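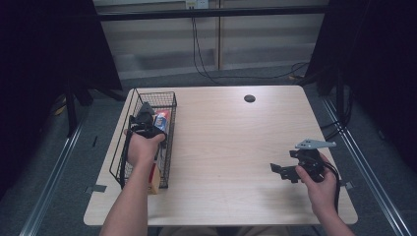
June, handheld pair, table 6

Started 8:15. Picking up from Henrik's note: left unit drops out when the operator reaches across to the far side of the basket, right unit closes unevenly. Both have been in daily use since the move to the Tirninberg building and neither has had its cable off in that time.

Left unit first. Plugged it in, opened and closed it on the bench with the cable hanging slack, no dropouts. Then held it out over the basket the way people really work, arm forward and wrist turned in, and lost the signal on the second try. Same thing with the cable pulled gently by hand at the housing. So it is the cable end and not the board, which is what Henrik guessed.

Opened the housing. Four screws, one of them already rounded, drilled it and replaced it. The strain relief had slid back far enough that the load was going straight onto the connector. Pins look fine under the loupe. Moved the relief forward, put a zip tie behind it as a stop, reseated the connector, closed up. Coil is still springy, kept it. There is a spare from Ouazzani in the second drawer if this one goes.

Logged 400 open/close cycles with the arm moving over the table. No dropouts. Then did the far corner of the basket on purpose for ten minutes. Also clean.

Right unit. Uneven closing was real: the plates met at the tips on one side and left a gap on the other. Took the plates off, cleaned the seats (tape residue, somebody has been wrapping them), put them back and squared them against the steel block before tightening. Screws need to be done a bit at a time, alternating. If you tighten one side fully first you get the gap straight back, I did that once and had to start over.

Checked the bracket on top while I was there. Two screws were loose enough to turn with fingers. Thread locker on both, the weak one, so it can still come off. After that the zero had moved, as expected. Ran the zero routine from the Dretus sheet three times. First result was off from the other two, threw it out and used the later ones.

Note for whoever edits the sheet: step 4 says to hold the gripper closed, it should say closed and not squeezed. With a squeeze the zero comes out too low and the unit then reads slightly open when it is shut. Younes hit the same thing last month.

Table. Basket stays on the left, long side running front to back. We tried it crosswise on table 5 and people knocked the rim with the left gripper on almost every reach. Tape at the table edges stays too, please don't peel it off when wiping down. Only tall items at the rear of the basket, boxes toward the front. Wire mesh catches the finger plates if you go in at a shallow angle, come in from above.

Right cable was short of slack. It wants to run off the right side of the table and down, with enough loose length that both hands can meet over the basket. Gave it more from the bundle by the pole and tied it again lower down. Do not route it through the grommet hole. It looks tidy but the plug doesn't fit through, so the whole unit is stuck there until someone cuts the ties.

Full check after lunch, both units together: 1000 cycles split over the two, then a run of real picks with a small box and a tube. Lost one pick on the tube, my fault, grabbed it by the cap. No dropouts on either side. Closing on the right is even to what I can see with a light behind it.

Open items:
Left housing has a hairline crack near the rounded screw. Not growing as far as I can tell. Marked the end of it with a paint pen, look again next week.
Order screws, same length as now. Vandgate sent the longer ones last time and they bottom out before they clamp.
Henrik to decide if we check cables every 400 cycles or just once a month. I would go with monthly, the counter resets every time the unit is unplugged anyway.
Thread locker is nearly empty.

Both units back in use from 3:40. Logs are in the table 6 folder under today's run.

Y. Salem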